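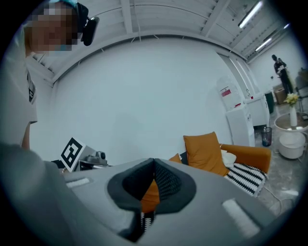
Seit Juli läuft bei uns in Staltmont die Sache mit den Greifern, und seitdem werde ich beim Abendessen ständig gefragt, ob ich mich damit selbst abschaffe. Kann sein! Ich weiß es wirklich nicht, und die Leute, die es angeblich wissen, glaube ich nicht so recht.

Früher habe ich bei Moen Musterwohnungen eingerichtet, also Kissen aufgeschüttelt, Decken gefaltet, Blumen auf den Beistelltisch gestellt. Jetzt mache ich bei Gellimov fast dasselbe, nur mit einem Greifer in der Hand und einer Kamera am Kopf, damit eine Maschine es später von mir abgucken kann. Nach sechs Stunden merkt man die Schulter (das Ding wiegt ja was), und man fängt an, auch zu Hause die Kissen so komisch langsam anzufassen.

Was mich stört, ist gar nicht die Technik. Mich stört, dass auf dem Lohnzettel »Hilfskraft« steht. Nach fast 1481 Durchgängen weiß ich ziemlich genau, wie man eine Decke greift, ohne dass sie vom Sofa rutscht, und genau dieses Wissen verkauft die Firma weiter. Bei Zovova, dem Kunden, heißt das dann »Datensatz«. Ich finde, dann dürfen die vier Leute aus unserer Schicht auch etwas davon haben, wenn damit in zwei Jahren noch Geld verdient wird. Musiker kriegen schließlich auch etwas, wenn ihr Lied im Radio läuft.

Und die Kollegen, die beim alten Arbeitgeber noch von Hand einrichten? Denen hat bisher kein Mensch gesagt, was geplant ist. Dabei würden die meisten gern mitreden, etwa darüber, welche Handgriffe sie liebend gern abgeben würden. Bettbezüge zum Beispiel. Die Bettbezüge kann die Maschine von mir aus morgen haben, die Blumen würde ich gern behalten.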